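Larnon hand-held gripper, workshop build
Section 4: Fitting the fingers and first desk trial
Revised 1/20/20

Before you start

Finish Section 3 first. The Idero handle should be closed up, the trigger should spring back by itself, and the camera should be fixed in its bracket with the lens cap off. You will need the two printed finger wedges, two mounting plates, the contact faces, the bag of screws marked F and a small hex key.

CAUTION: Unplug the battery lead before you put your hands between the plates. The trigger return is strong enough to pinch.

4.1 Fitting the fingers

1. Lay the two plates side by side. They are a mirrored pair. The single top hole points away from the handle on both.

2. Press each ribbed wedge onto its plate until it sits flat. If it rocks, trim the leftover print support from the base with a knife. Do not sand the ribs.

3. Put the screws in finger tight, then go round again with the hex key. Stop when the head touches. The plates crack if you carry on.

4. Stick one contact face to the inside of each wedge, starting at the tip. Leave overnight before gripping anything heavy.

Note: Wedges printed on the Chung profile come out slightly tight. Warm the plate in your hand and try again before reaching for the file.

4.2 Setting the opening

5. Plug in the battery lead and squeeze the trigger slowly. Both fingers should move the same distance. If one lags, slacken its link screw, centre it and tighten up again.

6. Open the Femovex settings page. Enter 80 for the open stop and 20 for the grip limit. Save, then switch the handle off and on.

7. Check the camera values. The centre of the round picture should read 676 across and 593 down. Small differences can be corrected on the same page.

4.3 Desk trial

8. Choose something soft with plain sides for the first try. The padded wrist rest of a mouse pad does well. Hold the handle level and bring the open fingers in until there is one on each side of the rest, with the tips reaching it.

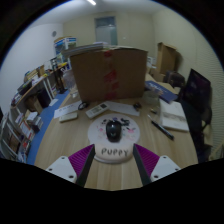 9. Squeeze until both contact faces meet the sides, then hold for a slow breath and let go. Do this several times before trying to lift.

10. Look over the screws and the edges of the contact faces. Press down any corner that has come up.

CAUTION: Keep the fingers away from glass and full cups until you have done Section 5.

4.4 If something is wrong

Fingers close but will not open: the open stop has not been saved. Repeat step 6.

One finger twists under load: a screw on that plate is loose. Repeat step 3.

Picture is black all over: check the camera lead where it enters the handle. On handles built before April the socket is shallow, and the plug needs a firm push.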